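Otby Peg Challenge

The Otby Peg Challenge (most of us just say "the Peg") is a student robotics contest and the yearlong club that grew up around it. It's run out of the Zakwood workshop, and the whole thing comes down to one job: get a robot arm to pick up a shaped block and put it in a box with a hole in it. That sounds like a toy for a two-year-old, and I thought so too when I joined. I've been in the club long enough now to have changed my mind, and I've taken over this page from the people who started it, so please forgive the odd bit of personal opinion.

This article was last gone over on August 6, 2020. If you spot something out of date, tell Kagiso Jacobs, who keeps the club's wiki in order and puts up with my punctuation.

Name

Otby is the street the first workshop was on. The "peg" part comes from peg-in-hole, the old name in robotics for any task where one part has to slide into another with very little room to spare. We kept the name even after the pegs stopped looking like pegs. There was a push one year to rename it the Zwane Cup, after the table the early rounds were played on (the table had a name, don't ask me why), but the posters were already printed.

How it started

Pravesh Mathebula was teaching an evening class in basic programming and wanted something physical for the last two weeks of the course. His first idea was a line-following car, which half the class had already built in school. So he cut a hole in a block, gave everybody the same arm and the same starter code, and told them to fill the hole. Almost no one managed it! The class asked to stay on past the end of the course, and that was basically the first season, though nobody kept score and the records are a single notebook page with a coffee ring on it.

The first proper contest, with rules and a deadline, was held the following February. It's been a February thing ever since, which is great for indoor projects and terrible for parking.

How it works

Teams have two to five members. Each team gets bench time during the build season, and then one long day of scored runs. A run goes like this: the part starts in or near the gripper, the box sits somewhere on the table, and the arm has to bring the part over, line it up and push it in. The box isn't fastened down. That's on purpose, and it's the rule newcomers complain about most, because a part that goes in a little crooked tends to shove the box along in front of it, and then you're chasing your target across the table.

There are two divisions. In the hand-guided division a person steers the arm from start to finish, and the score is mostly about time and clean fits. In the program division, the arm runs on whatever the team has written or trained, and you take your hands off the controls when the judge says go. Teams can enter both, and a lot of them do, since recording yourself doing the task by hand is a pretty good way to get data for the program.

Two-arm runs came in later. You don't have to use the second arm at all - plenty of teams park it out of the way and forget about it - but you're allowed to steady the box with it or pass the part from one side to the other. I think the passing rule is the best thing we ever added. Others think it eats too much bench time, and they may be right.

Scoring

A part that's fully seated scores five points. A part that's in the opening but not all the way home scores two. If the part is dropped, or the box ends up off the table, the run scores nothing and you get a reset. Time only matters for breaking ties in the program division, but it's a real part of the score in the hand-guided one.

Judges check the fit by looking and by a light push with one finger. There was once a metal gauge for this. It got lost, and the finger has worked fine.

The parts

Teams print their own parts from a shared set of files called the Gudach set (Gudach was the nickname of the student who drew them, and I've never heard him called anything else). The shapes go from easy to nasty. Round ones are kindest because you don't have to care how they're turned. Anything with flat sides has to be turned the right way before it'll go in, and tapered shapes forgive you at the tip and then punish you near the end.

Printing quality matters more than people expect. Two copies of the same file from two printers can feel like different parts, so on contest day everyone uses the club's copies. Bring your own for practice, by all means, but don't tune your code to them too closely. I did that my first year and spent the whole morning sanding.

Cameras and practice

Most teams work from two kinds of view: one looking over the table and one riding along near the gripper. The table view is good for getting to the box in the first place. Once you're close, the arm hides a lot of what you'd like to see, and the wrist view is the one you end up staring at. Learning to swap between them is most of the skill in the hand-guided division. My advice to new drivers is to slow way down when the part is just short of the opening, look at both views, fix the angle first and only then fix the position. Doing both together feels faster and isn't.

Practice runs get logged in a shared sheet with the driver's name, the part and the result. In the last full season we logged 1,157 of them, and a big chunk were made in the final stretch before the contest, as usual. Please fill in the failed ones too! They're useful to whoever's training a model, and they make the rest of us feel better.

Common trouble

Loose cables on the arm can catch when the wrist turns a long way, so do a slow full turn before you start. Wrinkles in the table covering can tip the box just enough to spoil a fit - smooth it out between runs. And check how the part is sitting in the fingers, because if it's been gripped a bit off center it'll swing when it touches the edge of the hole, and no amount of clever code downstream is going to save that run.

Shadows are the other one. A program that did well in the evening can go to pieces the next morning with light coming from a different side. Some teams train with a lamp they move around on purpose.
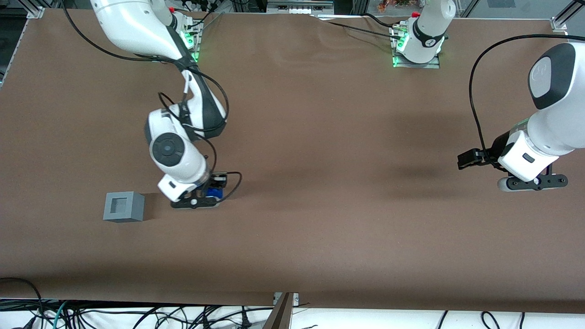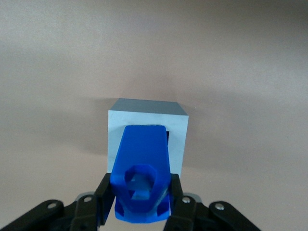 Both views are of the bench, with the blue part and the gray-topped box.

Do you need to know how to program before you join?

Most people who join have never written a line of code. New members usually start in the hand-guided division, where you only need patience and a steady hand, and pick up the programming from teammates over the build season. The starter code is short, it comes with comments, and somebody will sit down and go through it with you the first time.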